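Subject: Re: Where to put the shutoff and the drain, second floor laundry
To: oldhouse-plumbing list

On Monday a list member wrote:

> We are closing up the wall behind the new laundry closet on the
> second floor and I need to settle two things before the drywall goes
> on. First, do I want one shutoff for the washer or a separate one for
> hot and cold? The plumber says a single lever box is fine. Second, is
> a floor pan worth it if there is nowhere good to drain it? The joists
> run the wrong way for me to get a line to the outside wall without
> boring through five of them, and they are already notched from some
> earlier job. The house is from 1834 and I would like to stop cutting
> into it.
>
> Also, has anyone used the Jotis leak alarm? The store here carries
> that one and the Flerkex and there is a fair difference in price.

I went through this two years ago in a house not much younger than yours, so I'll answer in order and then add a couple of things you didn't ask about.

Shutoff. The single lever box is fine, and it is what I have. One lever closes both sides, and you are more likely to use it when you leave for a week. My only complaint is that the lever on mine got stiff after the first winter. Work it back and forth every month or so. If your plumber is putting in a box anyway, ask for one with hammer arrestors built in. Old framing carries noise, and the fill valve on a modern washer shuts fast. Without arrestors I could hear ours in the kitchen, one floor down and at the other end of the house.

Mount it where you can reach it with the machine in place. Mine is at chest height, to the left of the washer and clear of the dryer duct. The first plan had it centered behind the machine because that made the shortest run of pipe, and I would have been leaning over a full load to get at it.

Pan. Put one in even if you can't drain it. A dry pan with an alarm in it will catch a slow drip at a hose connection, and that kind of leak is the most common one I have heard about on this list. It won't help with a burst hose. For that you want braided hoses and the habit of closing the lever.

Please don't bore five notched joists for a pan drain. I would be more worried about the notches you already have. If the ceiling below is open, sister those joists before you do anything else. A washer at full spin moves a floor more than you would expect, and I ended up sistering three of mine after the first test load made the light fixture below swing. I used full-length lumber where I could get it in and shorter pieces glued and bolted across the notches where I couldn't.

If you want a drain anyway, look at which way the closet backs onto the bathroom. I ran mine parallel to the joists into the same bay as the tub waste, with a trap and a trap primer. The inspector wanted the primer because a pan drain almost never sees water and the trap would dry out. Your town may see it differently. Call before the wall is closed — ours wanted to see the work open, and I know of one person here who had to cut a finished wall back out.

Alarms. I have the Jotis, not the Flerkex, so I can't compare them. The Jotis is loud, and it runs on a 9-volt battery that lasted a bit over a year. The sensor lead is short. If your pan is deep, you'll have to stick the body of the alarm to the side of the machine, and the tape that comes with it let go in the first humid week of June. I used a screw and a scrap of wood on the wall instead. There was a thread in the archive about the Flerkex where two people had false alarms from condensation, but that was an older model.

Now the things you didn't ask about.

Standpipe height. Measure from the finished floor, after the pan and whatever the pan sits on. I measured from the subfloor and lost nearly 2 inches. It still passed, but only just.

Dryer duct. Keep it rigid and keep it short. With the joists running the wrong way you may be tempted to go up through the attic. I did that at first and the lint collected at the second elbow, where I couldn't reach it. It now goes straight out the side wall through a Lundura hood with a light damper. The hole in the siding bothered me for about a week.

Floor. Check for level before the pan goes in. My closet fell most of an inch from front to back. I screwed down tapered strips and put plywood over them, then glued the plywood edges so nothing could squeak.

Access panel. Leave one behind the shutoff box if the other side of the wall is a closet or somewhere out of sight. Mine is 12 by 20 inches, which is big enough to get two hands and a flashlight in. It is painted to match and held by magnets.

Storage. Here is the part I got wrong. I built deep closed cabinets over the machines and they were useless above the first shelf. I took them down and went to open shelving from floor to ceiling on the side wall. Things get left on the floor next to it, but I can see what I have and it dries out if something drips.
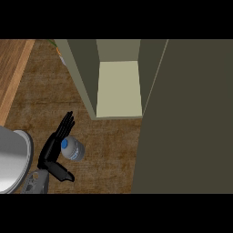 Lighting. Put the switch outside the closet. Inside, a flat fixture on the ceiling toward the front is better than one in the middle, where the shelves throw a shadow on the machine controls.

Sound. I packed the closet walls with mineral wool, a Mabula product that the yard had left over. It cut the dryer noise in the bedroom a good deal and the washer noise only a little, the washer being mostly a matter of the floor. Do the floor first if you only have money for one.

If you can post the joist spacing and span, and how deep the notches are, there are people on this list who know more about framing than I do. I would wait for their answer before ordering the drywall.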